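The paint people have a new word, and the word is "quiet." Cloren's latest card has 100 colors on it, and I would call 20 of them gray. They have names that suggest weather or wool. Nestance, which sells flat-front cabinets to go with them, promises in its brochure that a gray room will "recede and let you live." I have been living in one since February, and I would like to file a complaint.

Let me grant the case for gray first. It goes with most things. It doesn't frighten a landlord or a buyer. If you can't agree on a color with the person you share a home with, gray is what you both fail to object to. My wife and I failed to object in under 15 minutes, standing in a store aisle with a card in each hand, and went home feeling like sensible adults.

What I don't accept is the claim that gray is neutral. Neutral ought to mean that it stays put. Ours has a different opinion in every corner. It can be warm at one end, nearly pink, and cold as slate at the other, and somewhere in the middle it might go green. We had turned down green. We had turned it down in six shades.

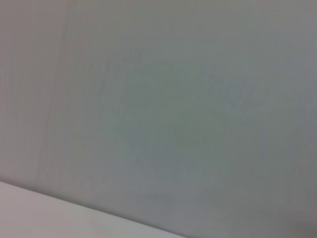
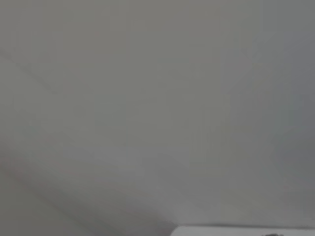 **Innes Morrison**
*Contributing writer, home and property*

The smooth gray surface in both pictures gets bluer toward the right. In the first one there is a pale sage patch across the middle as well. Try describing either to someone over the phone. You would say "gray," they would say "what kind," and you would be there until supper.

The trade has an answer to this, and the answer is that you should buy a sample pot. I bought sample pots. A square of paint on a bit of board tells you how a square of paint looks on a bit of board. It doesn't tell you what a whole flat expanse will do when there is nothing on it to look at except itself. A busy wallpaper can drift a little toward pink and you will never know. A plain gray has no such cover, and you end up staring at it over breakfast, wondering if it was that color yesterday.

Then there is the smoothness, which is sold as the other half of the bargain. No beading, no molding, no handles if you can stand it. The Nestance people talk about this as if trim were a kind of dirt. I suspect the truth is duller – a flat panel must be easier to make than one with a bit of shaping to it, and it photographs well for a brochure. I have no quarrel with a company wanting an easier job. I do mind being told it's for my peace of mind.

My neighbor, Mrs. Coşkun, has a kitchen the yellow of a school bus. She has had it for years and I used to feel a little sorry for her. Now I find reasons to stand in it. It is yellow at the window and yellow by the door, and if it shifts with the light I have never caught it doing so. She asked me once what color ours was, and I heard myself say "it depends."

I don't expect gray to go away. Too much of it has been ordered, and the next card will have more. Bena, the smaller firm our painter prefers, has already brought out what it calls a "warm cool gray," and he spoke of it with real respect. He would repaint the kitchen for us in a couple of days, he said, and he left the card on the counter. My wife likes the third one down. I think it looks green.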